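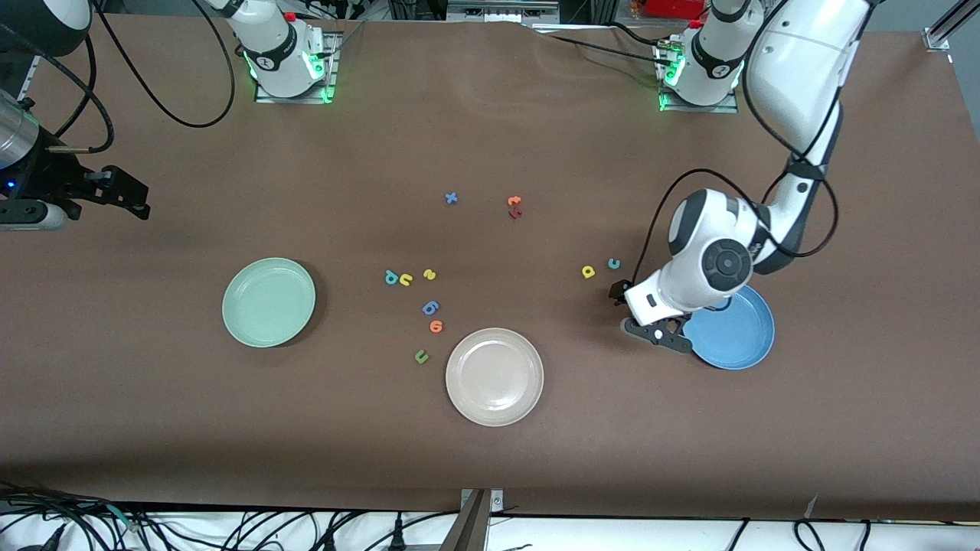 How many examples does a robot need before it can sort foam letters on to plates? Fewer than most people collect, I reckon, provided each one is a bit different from the last.

I've been chewing on this all through February and well past it, and my opinion has hardened, so here it is. We're too fond of big numbers. When the Vimora project set its target, it was 1,000 examples of one job: pick up a letter, put it on a plate. Everyone liked that number (me included, it looks lovely on a progress chart). And then you sit down to do it, and by the second afternoon you've got a rhythm going, your hands know where everything is, and you're recording the same example over and over with tiny wobbles in it.

I went back and watched 40 of mine in a row one evening with a cup of tea. Dull viewing! In nearly all of them I came in from the same side, at the same height, and dropped the letter bang in the middle of the plate. A system trained on that learns my habits, and my habits aren't very interesting.

What I'd like to see is more mess. Throw the letters down properly, don't arrange them. Let a "6" land next to another "6" in a different colour. Let a "u" end up on its side so that it could pass for a "c". Move the plates between goes, and leave a letter somewhere awkward, out near a rim, where the fingers have to come in at an angle you wouldn't choose. It's slower, and you'll fumble more, and I'd keep plenty of the fumbles too, as long as they end with a decent recovery.

Rebane, the firm I did a short stint for before this, paid per finished recording. You can guess what that does to people. I got very quick and very samey, and so did everyone else on the rota. I don't blame the operators one bit. If you pay for quantity you'll get it by the bucketload.

The wrist view is where I notice the sameness most. From up above, two goes can look quite different, but down by the fingers it's all plate, letter, table, and if the plate always turns up in the same spot you might as well have recorded it once. A yellow "n" from one side is a yellow "u" from the other, and the only way a system sorts that out is by seeing it from both.

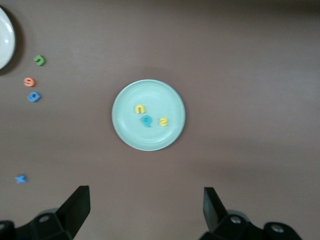 What I'd do instead

I'd cut the target and spend the time on resets. At Prustgate we tried 14 layouts with 3 goes at each, then changed everything and started again, and I enjoyed it far more than the long runs. I had to think every time I sat down. I'd also write a line of notes for each layout, nothing fancy, just what was awkward about it, so whoever trains on the stuff later can see what they've got.

There's a fair argument against me, which is that big piles of data do smooth over a lot of sins, and that fussing over each example is a luxury for people with small tables and patient bosses. Fine. But somebody has to sit there for every one of those recordings, and I'd like their afternoon to count for something.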